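Strawberry pickers and packing shed hands wanted — Fairweather Berry Farm, Clutden

We are a family farm on the edge of Clutden, growing strawberries on both sides of the creek, and we are getting our crew together for the season ahead. If you like being outside early and don't mind a bit of mud on your knees, we would love to hear from you. Plenty of our pickers come back year after year, and a few have brought their grown children along too, so you will be in friendly company from your first morning. 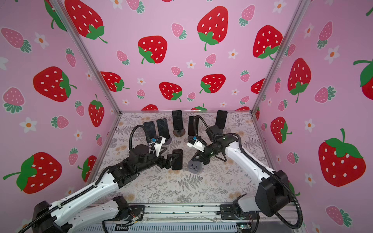
Picking starts at 6 a.m. while the fruit is cool, and we stop for a proper breakfast at 9. Most days we finish in the field by early afternoon. The packing shed runs a little later, usually until 4, and suits people who would sooner stand than bend — there is music, and Lorraine Kereama, our shed manager, takes requests within reason.

This year we have 30 places in the field and a smaller number in the shed. On a good day the whole crew sends out 3,000 punnets between them, and on a wet one we may send everybody home after breakfast, so please keep that in mind if you need the same hours every week. 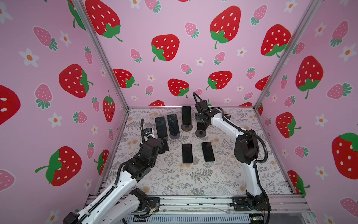

Do I need to have picked fruit before?

Most of our new people haven't. Tayla Tipoki spends the first two mornings with every beginner, showing you how to judge the color and pinch the stem without bruising the berry, and your pay is hourly for the whole of that time.

You will need closed shoes, a hat, a water bottle and clothes you aren't fond of, because strawberry juice stays put. We supply gloves, carts and trays.
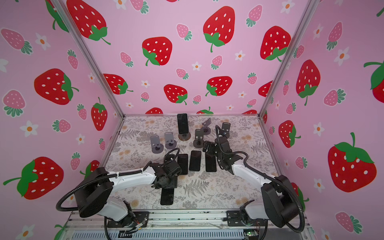 Is there somewhere to stay?

We have a bunkhouse with a shared kitchen, and campers can park behind the orchard. Beds go first to people staying the full season, so mention it when you apply. There is also a morning bus from Grolthorpe that stops at our gate.

Children are welcome at the end-of-season supper, though we can't have them in the rows during work hours.

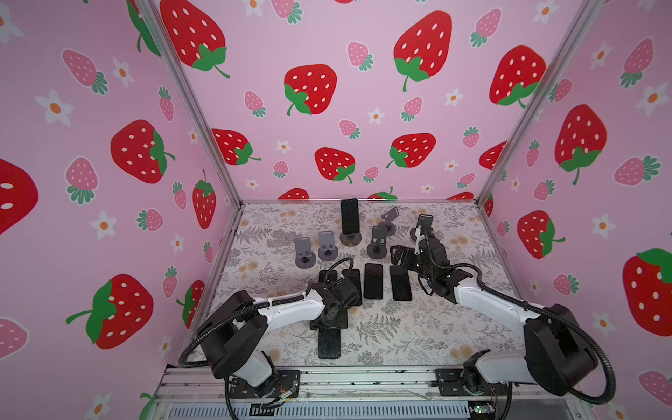
How to apply

Write a few lines about yourself, with the dates you are free and whether you would like field or shed, and send them to Ewan Bolger at the farm office by the end of March. You can also drop in any weekday before noon — the kettle is generally on. Ewan answers everyone, though it may take him a week or so once planting starts.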